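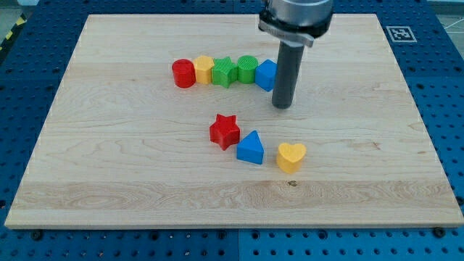

Tihomir Radonjić (@tradonjic)

So the Vaher Courier is being "reimagined" again. I read the whole announcement so you don't have to. It runs to 467 words, and the word "reporter" isn't one of them.

I worked at the Courier for eight years, so take this with whatever amount of salt you like. I left on fine terms. They gave me a mug.

What's being promised: a "community-first news experience" run by Sternance, who bought the paper in May. What's being described, once you get down to paragraph six, is a newsletter and an app.

The app is called Veveck. I downloaded it last night. My first five local stories were two weather alerts, a recipe, a press release from a hospital and a list of houses for sale. The hospital one still had "for immediate release" on it.

I'm told it learns what you like. I hope it learns I like knowing what the zoning board did.

Somebody at Sternance replied to me (politely, I'll give them that) to say no newsroom jobs are being cut. I asked how many people are in the newsroom now. That was at 9 in the morning and I'm still waiting.

When I started there were 20 of us, counting the photo desk and the guy who did high school sports and nothing else. He knew every coach's phone number by heart. I'd be surprised if anyone over there has one of them written down.

I do want to be fair. The old owners weren't saints. They sold the building, rented a floor of it back, then closed the floor. Anyone telling you there was a golden age that ended in May wasn't there for the vending machine meetings.

(The vending machine meetings were where they told us about layoffs. There was one room big enough and it had the vending machine in it. You'd hear it humming the whole time.)

But here's my problem with "community-first." Who was it for before? I sat through school budget hearings that went past 11 at night with four parents and a court stenographer who was only there for her kid. I thought that was the community part.

The announcement says 294 readers were surveyed and that they want "shorter, more positive stories." I'd love to see the questions. Ask me if I want more positive news and I'll say yes too. Then the water rates go up and I'd like to have heard about it.

Also worth asking: Sternance did this same thing in Zarnorgate two years ago. Same wording, nearly the same logo. Go look at the Zarnorgate site and find me a story with a person's name on top of it. I tried for most of a lunch break.

I'd be happy to be wrong. If they hire one full-time person to cover the county, I'll subscribe that day and post the receipt.

Until then I'm getting my zoning news from my barber, who is on the whole pretty reliable but does have opinions about the new traffic circle.

61 shares · 38 comments

Comments

mapleandmain: They dropped the obituaries from the print edition and my mother canceled after forty years. No survey on that one.

R. in Vaher: I kind of like the newsletter? It's short and I read it, which I can't say for the old Sunday paper.

Tihomir Radonjić: @R. in Vaher Fair enough. Tell me if it ever mentions the school budget.

deskchair_dan: Can confirm the vending machine. It ate my dollar the day they let me go.

Recent posts
Who owns your local radio station? I made some calls
Notes on paying for news when you're cheap
The correction that took three weeks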